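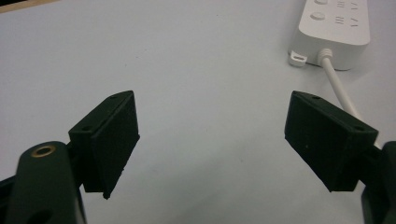
2022-01-25. Bench surfaces and power distribution, Skultlow workshop. The principal item for today was the condition of the white board that serves as the working top on the wooden table. It was last inspected in November, when Sølve Torvik proposed replacement. The surface is smooth and matte, with faint scuffs and fine specks scattered over it, and I do not consider this sufficient grounds for ordering a new one. Wiping with a damp cloth is to continue at the end of each day. Abrasive pads are not to be used.

Torvik's original note also asked whether the board should be fixed to the table. My recommendation is to leave it free. It has to come off whenever the table underneath is oiled, and 15 minutes of unscrewing would discourage anyone from doing it.

The second item was the power strip. The Dalen room returned one strip last week and the Clemach order has not arrived, so for the present we are working with what is in the building. Before a permanent position is chosen, the strip is to be tried on the board and the reach of each plug checked from the operator's side.

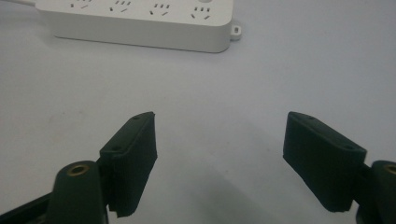
Embla Boström prefers the far side of the table, parallel to the edge, with the cord leaving to the left. Her argument is that plugs with large housings then face away from the work. My own preference is the underside of the table – it would keep the top entirely free – but I accept that switching plugs over would become a nuisance. We agreed to try her position for 3 weeks and to record any complaints in this book.

Screws for mounting: drawer 2, left cabinet. Pilot holes are to be drilled in scrap first. No holes are to be made in the board itself without a written entry here.
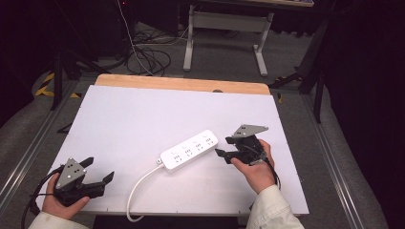 The cord remains the weaker part of the arrangement. Wherever the strip is placed, the cord must reach the floor without crossing the place where people stand, and it should have a clip at the table edge so that a pull does not move the strip. Cables lying on the carpet are to be gathered and tied before the cleaners come. Boström has asked Tultham for a price on a 45 cm length of trunking.

Outstanding: clips, trunking price, reply from Clemach. Torvik to initial the surface inspection when he is next in.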